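二月。早上六点多就醒了,外面还黑着。昨晚没写,今天补两句,又困又饿。

先记夹爪的事,不然明天就忘。右手那只这两天一直合不严,空夹的时候两片蓝指垫之间上面贴住了,下面还漏一条缝。Valentin说是指垫磨了,让我换一副新的。换了,还是漏。那就不是垫的问题。拆开看连杆,外侧那根销子松了,卡簧没进槽,手一推能晃。估计上次装的人急,压到一半就算完了(那个人很可能就是我,上周也是我装的,唉)。

卡簧取下来重新压,听到咔一声才算。再晃,不动了。销子上抹一点点脂,别多,多了沾灰。Margareta每次都说别多,她自己抹起来一大坨。

指垫换下来的旧那副没扔,装袋子里写了“右,二月”,放抽屉第二格。其实磨得不厉害,边上起了点毛,还能当备用。新的这副螺丝是Brestari寄来的那批,头很浅,六角扳手一用力就打滑。拧坏一颗。气死。后来拿旧螺丝顶上的,以后订货记得跟他们说,要深头的。

然后是零位。以前我都是捏到底直接按清零,今天Lenuța在旁边看,说你这样不对,捏太狠垫子是压扁的,读数就偏了。要轻轻碰上,松手,再碰上,看数稳了再清。照她说的做了三遍,前两遍对不上,第三遍才对上。开口读到头是2,147,上次记的也差不多这个数,我就当它好了。左边那只没拆,只擦了擦,也清了一次,顺手的事。

擦东西用的布不行,掉毛。镜头上沾了一根,找了半天以为是划痕,心都凉了。换成Pop那边给的无纺布,好多了。让Floarea再去要一包,她说要可以,你自己写单子。单子还没写。明天写。一定写。

下午试夹。碗叠在一起夹边,这个最容易看出来指垫平不平。夹光杯子看不出来,杯子圆的,歪一点也抓得住。碗沿薄,垫子要是歪了,一抬就往一边转。
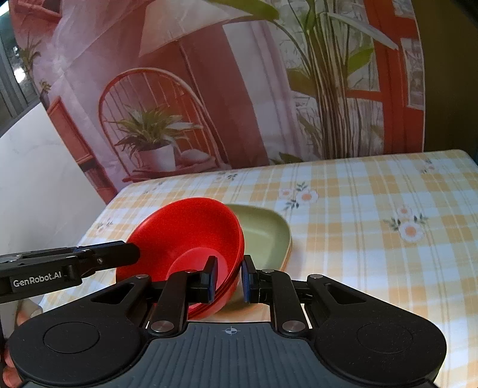 夹碗沿试新指垫,换垫、重压卡簧之后

结果还行。提起来手上能感觉到,两边吃力是匀的,没往外滑。放下,再夹,再放,这么来回弄了快一个小时,手腕酸得不行。中间有一回碗蹭着盘子响了一下,吓我一跳,看了看都没事。是我手歪,不怪夹爪。慢一点就好了,我老是快。

有个小毛病还没弄明白:扳机松开的时候,回弹比左边那只慢半拍。不是卡,就是懒洋洋的。弹簧?还是我脂抹多了?Paora说先别动它,用两天,说不定自己就顺了。他什么都说先别动。不过今天确实也不想再拆了,螺丝就剩那么几颗好的,再打滑一颗就没得换。先记在这儿:右,回弹慢,带观察。

充电也说一下。48号电池不要再用了,充满了拿下来没多久就掉到一半,我已经贴了胶带。昨天有人又把胶带撕了放回充电座上,不知道谁。今天重新贴,贴两道,用红笔写了“坏”。21号没问题,就是插头有点紧,得扶着座子拔,别拽线。别拽线!!说了多少次了。

线的事也是,右边那根靠近手柄的地方外皮有点发白,弯多了。用扎带松松地固定了一下,留了个弧,不能绷直。Tramummont那边的人教的办法是套一截弹簧管,我觉得好,但手头没有。问了Valentin,他说仓库可能有,他说“可能”的意思一般就是没有。

明天要做的,写下来免得忘:
无纺布的单子
螺丝,深头的,订40颗
右边回弹再看一次,跟左边比着看
弹簧管问仓库
工具箱里那把小六角头已经圆了,换掉,别再往里放了

对了,力矩。一直没个准数,都是凭手感。Dimorov的那本册子上应该有,我翻过一回没找到,可能在后面附表里。Margareta说她拍过照,让她发我,到现在没发。晚上再催一下。

晚饭吃的面,咸了。外面风很大,窗户一直响。妈打电话来问什么时候回去,我说月底吧,也不知道月底走不走得开。她说家里那只猫又胖了,发了个视频,真的胖,坐下来像个垫子。

手上还有一股脂的味道,洗了两遍洗不掉。指甲缝里也是黑的。柠檬洗洁精试过,没用,牙膏好像有点用。

困了。闹钟定了六点半。Margareta刚刚回消息,照片糊的,表格那一栏看不清,让她明天重拍。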